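Gavik Soft-Tip Gripper Set: five weeks of kitchen work

I put off writing this review because I wanted to be fair to the Gavik, and my first impression of it was sour. The box came on a Sunday, I had the thing mounted before lunch, and by dinner I was ready to send it back. I'm glad I waited. So settle in, because I have a lot to say and most of it is kinder than what I would have written that night.

Some background first. I work on a small project we call Hestemlow, and what we care about is ordinary household chores done by a single arm at an ordinary counter. Sponges, lids, bottles, coffee pods, the odd spoon. The arm is a Franka, and I've been happy with it for a good while, so the arm itself isn't on trial. What I wanted was a gripper that could go from something squashy to something slick without me changing fingertips every ten minutes. Up to now I'd been using a Kanaan parallel gripper, a plain and sturdy piece of work that does exactly what you tell it and not one thing more.

The Gavik has two fingers as well, but the tips are a soft, ribbed rubber over a stiff core, and they wrap a little when they close. You get three sets of tips in the box, plus an adapter plate, a cable that is too short (I'll come back to that) and a printed booklet that I read twice and would gladly read again. Whoever wrote it has plainly mounted one of these themselves! The bolt order is right, the drawings are big enough to follow, and there's a blank table in the back for your own force settings, which I filled up and then continued on the inside cover.

So what went wrong that first Sunday? The default closing speed. Out of the box the fingers come together much too fast, and anything light gets batted away before the tips can settle on it. I spent the afternoon chasing a sponge. My colleague Kumaresan Marar looked at my notes the next morning and told me to turn the speed down to 40 percent and leave the force alone, and from then on it was a different tool.
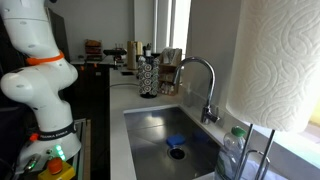 Sponges are where I ended up spending most of my time, partly because they're harder than people expect. A dry one is easy. A wet one gets heavy, folds in the middle and sticks to the bottom of the sink, and you have to come down at a steep angle to clear the walls. The Kanaan would pinch a corner and drag. The Gavik tips slide under the edge a little before they close, and they lift the whole sponge up more or less flat. I logged 162 sponge attempts with the Gavik, and five of them were outright drops. I don't have a matching log for the Kanaan, so please don't take that as a head-to-head number, but I know how often I used to reach over and reset things by hand, and I've been reaching over a lot less.

Bottles were a closer call. On a smooth plastic bottle the soft tips hold beautifully as long as the plastic is clean. Get a film of soap on it and the ribs lose their bite, and I had to raise the force so high that the sides started to buckle. The Kanaan with its old rubber pads did just as well there, maybe a touch better. Coffee pods went to the Kanaan too. They're small and round, and the Gavik likes to roll them.

Now, the cable. It reaches the wrist and then it's finished, so you'll want an extension from the start. I bought mine from Isuscombe and it has behaved itself, though the connector is stiff and I'd route it before you bolt the plate down. Ask me how I know – I had the whole thing apart again that same evening.

Wear has been better than I feared. One pair of tips has a small split near the base and the others look nearly new. Corina Furtună, who shares the arm with me, prefers the medium set for everything and thinks I fuss too much over the soft ones. She may be right, but the soft ones are lovely on sponges and I'm keeping them on.

If your work is mostly rigid little parts, stay with a plain parallel gripper and save your money. For kitchen things, cloth and anything that gives when you squeeze it, I'd buy the Gavik again. Four stars, and it would have been more with another foot of cable.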